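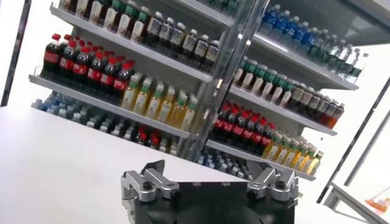 Vol. 4, p. 200

Figure 2. Bottled drinks on a freestanding display rack with a central metal post.

4. The Hulby boxes: straw, glue and the question of workshops

We come now to the group of straw-work boxes from Hulby, which have given us more pleasure, and a good deal more trouble, than anything else in the survey. Straw marquetry has always been something of a poor relation to the wood kind. The material cost next to nothing, the pieces are mostly small (tea caddies, sewing boxes, the odd watch stand), and when a house was cleared they tended to go to whichever niece had admired them. Very few carry a signature, and the few names we have found inside lids are nearly always those of owners. The reader who has followed us through the veneered cabinets of the previous section, with their bills and inventories, will have to get used to much thinner evidence.

The core of the group is the Palaniappan gift, which reached the Gravska collection in a single crate and was entered in the register under one number, 1,155, with no further description than "boxes, straw, various". Johanna Hollenstein took on the slow job of giving each box a number of its own, and it was while she was doing this, one July, that she noticed how many of them shared the same odd habit of construction. The carcase is of softwood, butted and glued at the corners without any sort of joint, and over this there is a layer of paper before the straw begins. Paper linings under straw are common enough. What caught her eye was that the paper had been turned over the top edges of the box and down the inside by the width of a thumb, so that the lid closes on paper all the way round. It makes for a soft, rather satisfying fit, and we have both spent longer than we should opening and shutting them.

Turning the paper over the edge in this way takes care, and it uses more paper than a maker in a hurry would want to spend. We think it fair to treat it as a workshop habit, something shown to an apprentice and then done without much thought for the rest of a working life. Earlier writers sorted the Hulby boxes by their pictures, putting the houses with the houses and the ships with the ships, and it must be said that this gives very handsome shelves. But pictures travelled. A print of a harbour could be bought by anybody, and the same little church with its two poplars turns up on boxes that have nothing else in common. When we sorted instead by the treatment of the edge, the church appeared in three of our groups, and in one of them it was back to front, as though the print had been traced through from behind.

The colours are harder. Straw takes dye willingly and gives it up just as willingly, and on the outside of most boxes the greens have gone to a kind of biscuit and the reds to a pale tea. Luckily, a good many have straw inside the lid as well, where daylight has hardly reached, and there the pinks and blues are startling. Xiaoqing Tian compared the inner and outer surfaces of every box where this could be done without forcing a hinge, and her notes, which are much fuller than we have room for, suggest that the makers of the turned-edge group used a smaller range of dyes than their neighbours and got their variety by laying the straw in different directions. Anyone who has tilted one of these lids under a lamp will know how well that works. A plain golden sky, laid partly upright and partly on the slant, seems to have clouds in it from one side and none from the other. She also found that the split straws in this group had been scraped thinner than usual before they were glued, which would have helped them lie flat around the small curves of the trees and sails.

We should say a word about the Drita caddy, as it has been published several times as the key to the whole matter. It is certainly a lovely thing, with its chequered border almost complete and a stag on the lid who looks very pleased with himself. It has also been restored, and more than once. The border along the front was relaid with new straw, well matched and a little too regular, and the paper at the edge was trimmed away at the same time, so that the one feature we would most like to see is missing. A sliver of old paper survives under the lock plate and it does appear to run upwards towards the rim. We are inclined to put the caddy with the turned-edge boxes, but we would not wish to hang an argument on it, and the comparison in our next section has been made without it.

There remains the matter of where the work was done. Hulby had a binder's shop, and the thought of bookbinders turning their hand to boxes in a slack season is an attractive one, given how like a binder's turn-in the folded paper is. The pastes point the same way: those we were able to look at were made with flour, where the carcases are held with ordinary animal glue, so that whoever covered the boxes may well have bought them in bare. We have not found a bill or a letter that joins the two trades, and the parish papers for the years we most need were kept in a damp cupboard and are in a sorry state. The surviving account book of the binder's shop, which lists paper by the quire and, in a later hand, bundles of rye straw, is transcribed in the appendix.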